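Sim cell check, marker pick task - Zullside bench

Filled in by me, Milovan Radonjić, before the December batch. Comments are mine, so blame me!

1. Gripper model loads, fingers open and close evenly. OK. I ran it 40 times and only then went for coffee.

2. Joint limits match the Kolev arm file. OK now. Somebody (me) had left the old ones in.

3. Wrist camera mount offset. OK, but please don't nudge it by hand - change it in the config and reload.

4. Reset puts every object back at its start pose. FAIL on seed 1168, fine on the rest. Ticket's open with Girkwood.

5. Finger contact settings. OK. I like them a bit grippier, but we agreed to leave them alone until the new year.

6. Marker and cabinet textures load, wrist view renders. OK. Shadows still come out blocky and the panel edges are jagged.

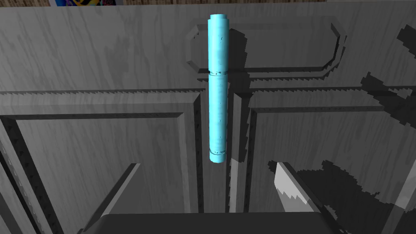 I'd love to turn the shadow quality up, but it slows the batch way down and we need up to 600 episodes a night. Leaving it as is.

7. Log folder has space. OK, 269 GB free.

8. Emergency stop key bound. OK - it's F9 now, so relabel your cheat sheets!

Recheck item 4 before anyone starts a run.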